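How Downs Work in American Football

When you watch American football for the first time, it looks as if the players stop all the time. They run for a few seconds, they fall in a big pile, and then everybody stands up and talks. Why do they not simply continue? The answer is in one small word, which is "down".

A down is one try. The team which has the ball is called the offence, and it gets four tries to move the ball ten yards forward. A yard is a little shorter than a metre. If the team moves the ball ten yards or more, it gets four new tries. If it does not manage this in four tries, the other team receives the ball at the place where it stopped.

You will hear people say things like "third and six". The first number tells you which try it is. The second number tells you how many yards are still missing. So "third and six" means that it is the third try and the team must still go six yards.
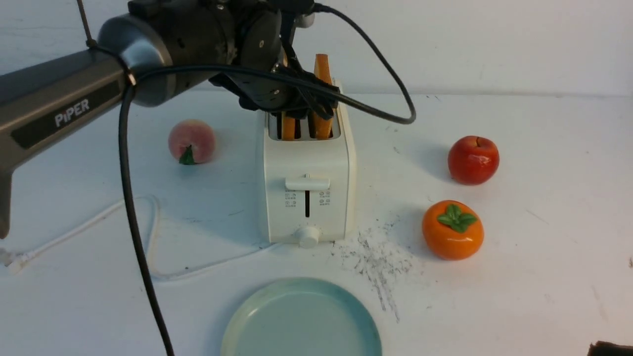
Before each try, the two teams stand opposite each other, very close, with the ball on the ground between them. The space between them is as long as the ball, and it is called the neutral zone. Only the player who holds the ball for the start may reach into it. You can think of a toaster with two slots. One slice is on the left, one slice is on the right, and each slice must stay in its own slot. The two teams must also stay on their own sides until the ball moves. If a player from the defence is over the line when the ball moves, this is called offside, and his team normally loses five yards.

What happens on the fourth down?

The fourth try is the most difficult one for the coach. There are three possibilities.

The team can try again to reach the missing yards. If it fails, the opponents get the ball, perhaps in a very good place.

The team can punt. This means that a player drops the ball from his hands and kicks it far away, so that the opponents must start from a long distance.

The team can also try a field goal. The ball is kicked between two tall posts, and if it passes between them and over the bar, the team gets three points.

An example from Sondstead

In October, Sondstead played against Pretatham at Tanner Park, and 2788 people came to watch. Sondstead had the ball, and it was fourth and two. Most people expected a punt. The coach decided to try for the two yards. A runner took the ball, pushed through the middle and fell forward for three. So Sondstead received a new first down, and the people at Tanner Park made a terrible noise. A few minutes later came the touchdown, for which a team gets six points. 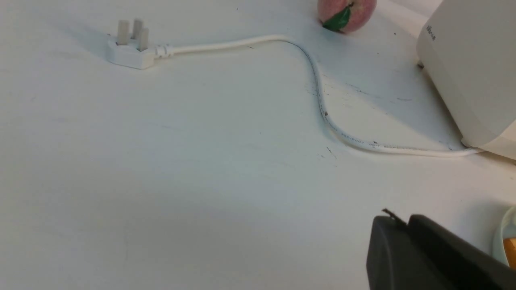 A white plug with three pins and its cable.

Words to remember

Down: one try with the ball.
First down: the first of four tries. People also say it when a team has won four new ones.
Line of scrimmage: the line across the field where the try begins.
Punt: a long kick which gives the ball to the other team.
Turnover on downs: the team did not reach the ten yards in four tries, and the ball goes to the opponents.

Now try it yourself. It is second down and seven, and the runner goes forward four yards. What will the commentator say next? (Third and three.)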